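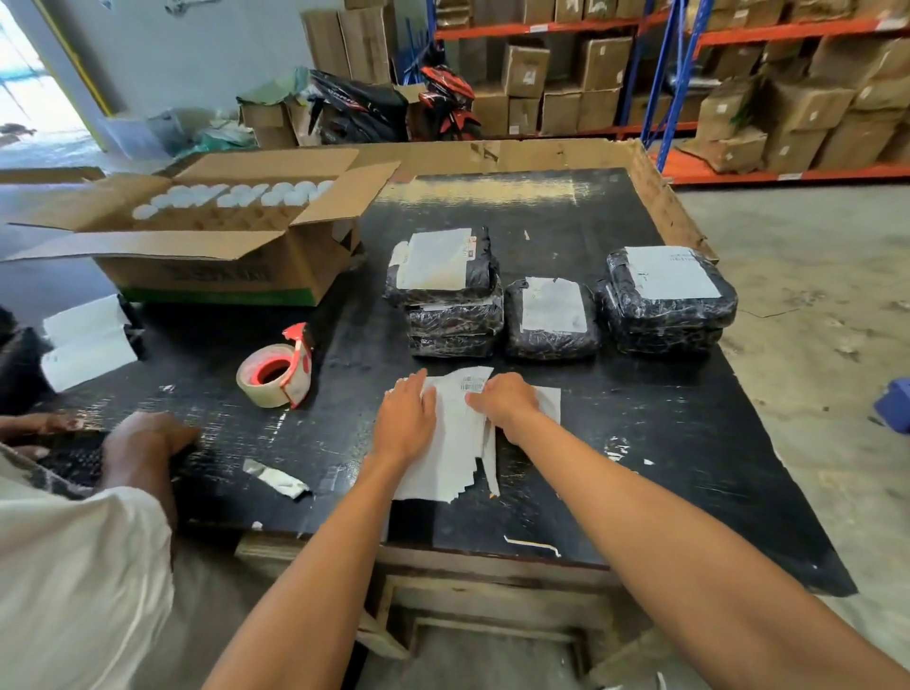
Pre-purchase inspection of the packing line, Vustutine warehouse, for the automated labeling and parcel handling package (project name Trendoder). The inspection covers the existing manual bench, the floor next to it, utilities, and the two offers received, from Woro and Kazemi. The bench is the reference for everything the equipment has to take over: at present the label sheets, the tape dispenser, the wrapped parcels and an open carton of goods all share one black-topped table, and two people work at it. Any layout that gives the machine this surface has to say where the rest goes.

Date of inspection: 5 July 2018
Status codes: **OK** = accepted. **C** = accepted with comment. **O** = open, must be closed before the purchase order. **F** = fails as offered.

## A. Parcels and labels

- [x] **A1. Parcel types listed and sampled.** OK. Cartons, flat wrapped parcels and stacked wrapped parcels. Samples set aside for both suppliers.
- [ ] **A2. Parcel height range stated.** O. Black-wrapped parcels on the same table differ clearly in height. Woro asks for one nominal height per batch. Kazemi offers a height sensor as an option and has left it out of the base price. Both offers to be rewritten for mixed heights without batch changeover.
- [ ] **A3. Surface suitable for label adhesion.** C. Black plastic wrap under clear tape gives an uneven surface. Supplier test to include tape seams, wrinkles and corners. A test on flat cardboard alone will be rejected.
- [ ] **A4. Label format.** O. Labels are supplied as sheets, and both offers assume rolls. Changing the format affects the printer, the stock already paid for and the carrier approval. Price of the roll printer must appear in the budget as a separate line (see F3).
- [ ] **A5. Barcode readable after application.** O. Acceptance by scanner at the end of the cell, every parcel, with rejected parcels sent to a side table. Neither offer includes the side table.
- [x] **A6. Label backing waste.** C. Torn edges and backing strips stay on the work surface now and are cleared by hand. A roll applicator needs a rewind for the liner. Woro includes one. Kazemi to confirm.
- [ ] **A7. Parcel weight.** O. Maximum weight taken from the carrier contract and not from measurement. Weigh a full shift of output before sizing the gripper. Oversizing the arm on a guess is the most expensive way to close this item.

## B. Safety

- [ ] **B1. Risk assessment included in offer.** F (Woro), C (Kazemi). Woro lists it as customer's responsibility. Kazemi includes a draft but excludes the final revision after installation. The final revision is the one that counts.
- [ ] **B2. Separation between people and the arm.** O. Packers now work from more than one side of the table. A fenced cell removes at least one of those positions. A collaborative arm keeps them, at lower speed, and the speed in the offer must be the speed with a person present. The throughput figures received so far do not say which one applies.
- [ ] **B3. Pinch points at the pressing pad.** O. Labels are pressed down with flat hands today. The pad that replaces this motion must be force limited, and the supplier must state the limit in writing.
- [x] **B4. Emergency stop positions.** OK in principle. One at each operator position and one at the aisle side. Mark on final drawing.
- [ ] **B5. Tape cutting.** C. The manual dispenser stays in use for repairs and odd sizes. Fix it to the bench or give it a holder so that it is off the infeed side. Replace blade guard when missing.
- [ ] **B6. Restart after stop.** O. No automatic restart. Both suppliers to show this at the factory test.
- [x] **B7. Lockout for maintenance.** OK. Existing procedure can be extended to the cell. One additional lockable disconnect needed, priced under E.

## C. Floor and layout

- [ ] **C1. Floor flatness and condition.** C. Concrete, scuffed and marked, no repair needed for foot traffic. Anchor pull-out test required at the robot base before drilling. Slab thickness is unknown and the building drawings do not give it.
- [ ] **C2. Clear zone around the cell.** O. Bags, flattened cardboard and a bin are stored on the floor between the bench and the wall. All of it falls inside the area drawn by Kazemi as free space. Storage for packing waste must be assigned somewhere else before delivery, and the cost of that goes in the budget even if it is only a cage and some paint.
- [ ] **C3. Distance to pallet racking.** O. The racking carries stacked cartons. The arm envelope plus the longest parcel must stay clear of uprights and beams. Supplier drawings show the racking as a plain line with no beam overhang. Redraw.
- [x] **C4. Forklift and hand truck route.** C. Route is passable with the cell in place. Add a bumper rail on the aisle corner.
- [ ] **C5. Door opening.** C. The doorway lets in direct daylight. Ask both suppliers for the maximum light level their camera tolerates. A shroud is cheap if ordered with the cell. Test in January light as well, when the sun is low, or accept the shroud without the test.
- [ ] **C6. Bench reuse.** F (Woro). Woro's offer mounts the applicator on the existing table. The table has a wooden frame and a raised edge board along the back and one side. It was built for hand packing. Vibration, the edge board and the lack of a mounting surface rule it out. Request a steel base, and ask for the price difference as a single figure.
- [x] **C7. Delivery access.** OK. Crate dimensions from both suppliers pass the doorway.

## D. Throughput

- [ ] **D1. Baseline recorded.** C. The warehouse system shows 3326 parcels for the reference period used in both requests for quotation. The period includes a promotion. Do not use the daily peak from it for the payback calculation.
- [ ] **D2. Rate offered.** O. Woro quotes 200 parcels per hour. Stated conditions: single height, labels on roll, no rejects. Those conditions do not exist at this bench. Kazemi quotes no rate without a sample test, and until the test is done there is nothing to compare.
- [ ] **D3. Changeover.** O. Include carton to wrapped parcel and back in the acceptance run. Time is counted from the last good parcel of one type to the first good parcel of the next.
- [x] **D4. Manual fallback.** OK. One manual position remains, with tape, label printer and scanner. Its floor space is reserved on the layout and is not to be traded away later for buffer conveyor.
- [ ] **D5. Infeed presentation.** O. Who places the parcel, and how accurately? Woro assumes a square parcel against a stop. Soft wrapped parcels will not stay square. If an operator has to straighten every parcel, the labor saving in the business case drops to the labeling motion only.

## E. Utilities and data

- [x] **E1. Power.** OK. Spare capacity available at the nearest panel.
- [ ] **E2. Compressed air.** O. None at this end of the building. A vacuum gripper with its own electric pump avoids the air line. Ask for both prices. Noise level of the pump to be stated, with people standing beside it all shift.
- [ ] **E3. Network drop.** C. Wireless coverage is adequate for handheld scanners. The cell needs a wired connection.
- [ ] **E4. Interface to shipping software.** O. Neither offer defines who writes it. This is the item most likely to delay handover. Assign it in the contract, with a test file exchanged before the factory test.
- [ ] **E5. Backup of programs.** O. Program, vision settings and passwords to be handed over on acceptance. Kazemi agrees. Woro has not replied.

## F. Cost and contract

- [ ] **F1. Base prices comparable.** F. They are not. Woro leaves out the risk assessment, the steel base and training. Kazemi leaves out the height sensor and the spare parts kit. Use the comparison sheet with all of these filled in before either price is shown to management.
- [x] **F2. Contingency.** C. Set at 15 percent of the equipment price. Keep it separate from installation. If C1 or E4 goes badly, this line is where it lands.
- [ ] **F3. Consumables.** O. Label rolls, ribbon, suction cups, liner disposal. Ask for annual figures at our volume. The present sheet stock is to be used up at the manual position and not written off.
- [ ] **F4. Service contract.** O. Response time and travel charges. A low annual fee with full travel cost per visit is not accepted as a low offer.
- [ ] **F5. Depreciation period.** C. Five years, as for other warehouse equipment. Gripper and suction parts are treated as consumables.
- [ ] **F6. Payment schedule.** O. Final installment tied to site acceptance with our parcels. Woro's draft ties it to delivery. Not acceptable.
- [ ] **F7. Training.** O. Two shifts, operators and maintenance separately, on site.

## Hold points before purchase order

1. A4, A7 and D5 closed with measurements.
2. B1 and B2 answered in writing by both suppliers.
3. Sample test run with mixed wrapped parcels at each supplier, same samples, same order.
4. C2 resolved by the warehouse, with the area marked on the floor.
5. Comparison sheet under F1 complete.

Woro may resubmit with the steel base. If the resubmission keeps the single-height condition under A2, remove it from the comparison and request a third offer with the same specification. Kazemi's offer remains valid pending the sample test; ask for an extension in writing if the test slips.

Repeat sections B and C after the final layout drawing is received.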